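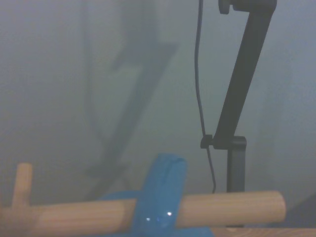
Tourillon en bois clair muni d'une pièce de plastique bleu, vu depuis le poignet du robot.

Vedura est un kit d'évaluation pour la manipulation robotisée, commercialisé par la société Hunditz. Il réunit des objets simples, en bois et en plastique, destinés aux essais de préhension et d'assemblage sur table. La version 2 a été mise en vente en June 2025 – juin dans le catalogue français – sous la référence 682.

Composition
Le kit comprend 40 pièces : tourillons à bouts arrondis, chevilles, pinces et socles. Les tolérances d'ajustement figurent dans une notice séparée. Le logiciel de suivi, Zangate, enregistre les images de la caméra de poignet et l'effort de serrage.

Protocole
Chaque épreuve compte 100 essais, avec remise en position manuelle entre deux prises. Le protocole Sekiguchi, fourni avec le kit, distingue la saisie, le transport et l'insertion. Un essai interrompu est compté comme un échec.

Limites
Les objets souples n'entrent pas dans le périmètre du kit. Les pièces de rechange sont vendues à l'unité, sauf les socles.

Dernière modification : 18 nov. 2025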